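Notebook – July, Mestville, open afternoon

Visitors from Vikdale due at 2, first ones through the door early. Azadeh Golestani did the welcome and the safety talk, then split them into groups of up to 7. I had the hand-held gripper stations on the ground floor and she took the arm.

Each group got a short talk, then a turn with a pair. Most people pinch too hard to begin with and swing the wrists about. Told them to keep the markers facing outwards and to slow down near the object. Two grippers held close together still bothers the tracking, so I asked for a hand's width between them where possible. 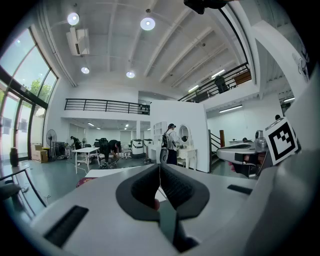
Noise was a problem. The big room echoes and I had to repeat most things. Next time do the talk upstairs and bring people down for the hands-on part only.

The man from Clulo asked how many takes we need for one task. I said 162 for the last one, of which 42 were thrown out, mostly for lost tracking. He wanted to know if we could sort those automatically. Said we'd like to – Vaněk's script flags them but someone still checks by eye.

Moved on to the marble-pattern table for the tidying task. Hardback book, artificial leaves, flat grey board. The book is the hard one, being thick for the jaws. Best to take it by the spine edge and support it with the other gripper. 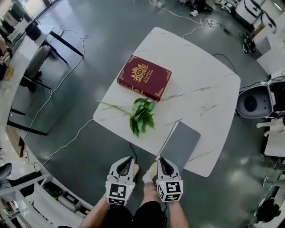 Tidying task, both grippers at the table edge.

To do: tape down the cables on the floor, print a one-page handout, send Clulo the marker sheet. Azadeh has the sign-in list.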